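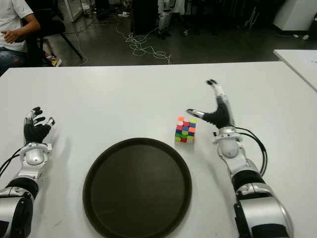 Table 6, white top, with the round brown tray and the puzzle cube.

ACTIVITY ROOM CHECK — TABLES AND TABLETOP BITS
Checked by: Nest Craddock
Date: 7 Sep 2020
Next full check: January

Right, my turn with the clipboard again! I've ticked as I went and scribbled more than there's room for, as usual (sorry, Iestyn, you'll be typing this up).

1. Table top clean and free of chips — OK
Wiped it over with the Noviro spray and a damp cloth. White shows up every single mark, but I do like it for small things because you can find them again.

2. Table steady, no rocking — OK, with a note
I leaned on each corner in turn. There was a tiny wobble at the window end, so I tightened the foot by hand and it went away. Please try it again next time, as I haven't got much faith in that foot.

3. Edges and corners — OK
Ran my palm all the way round. No splinters, nothing sharp.

4. Tray — OK
This is the round dark brown one with the little raised rim. Empty, as it should be before a session. I felt along the rim for cracks and turned it over to look underneath. Dark brown hides crumbs terribly well, so tip it over the bin even if you're sure it's clean!

5. Puzzle cube — OK
Gave every side a good few turns and nothing came loose. I pick at the corners of the colours too, in case anything's lifting. It lives beside the tray and it's a small thing, so if you find it on the floor, pick it up before somebody treads on it.

6. Cables clear of walkways — OK
Walked round the table twice and didn't catch a foot on anything. Do look on both sides.

7. Floor under and around — ACTION
One floor tile by the door has a lifting corner. I've taped it down for now, but tape isn't a repair. Iestyn Lloyd to ring Hoekstra and quote job 301.

8. Lighting — OK
Plenty of light over the table, no flicker.

9. Chairs — ACTION
Two of the 19 have lost their rubber feet and they screech something awful. I've stacked them by the cupboard with a note on. Spare feet are in the Skandix box, top shelf.

Signed: N. Craddock
Copy to: Iestyn Lloyd, and one in the red folder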